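Home | Before You Sail | Cabin Life | Ashore | Contact

Care of Outer Clothing and Boots on Expedition Voyages

Print this page | E-mail this page

Guests joining a Hurnby voyage are asked to look after their own boots and outer clothing between landings. The following guidance has been prepared by the hotel department and applies to all cabins.

Boots must be scrubbed at the boot station before boarding the landing craft and again on return. Pay attention to the tread, the seam above the sole and any hook-and-loop fastenings, where seeds tend to lodge. A blunt wooden pick is better than a knife, which may cut the rubber.

Rinse salt water from jackets and trousers with fresh water the same evening. Close all zippers first. Hang garments by the loop and leave the cuffs open – salt dries hard in the folds and will in time damage the coating.

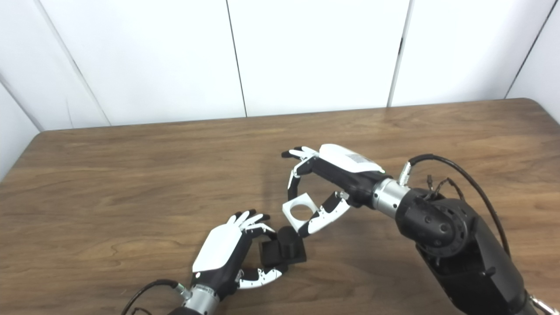 A wood-grain tabletop against white wall panels.

Lay gloves and hats flat on a towel to dry. Cabin tables should be protected with a second towel and wiped with a soft, damp cloth afterward. Abrasive pads and bleach are not to be used on any cabin surface.

Wool base layers may be washed by hand in the basin with 2 capfuls of mild soap. Press the water out without wringing. Please do not cover cabin heaters with clothing at any time.

Backpacks should be emptied and shaken out over the bathtub or shower tray, and the pockets turned out. A vacuum cleaner may be requested from reception – guests are encouraged to ask on the evening before a landing, when demand is lower.

Questions may be directed to Intan Pangaribuan, Hotel Department.

Page reviewed Mon 8 May

This site uses cookies to remember your preferences. Accept | Manage settings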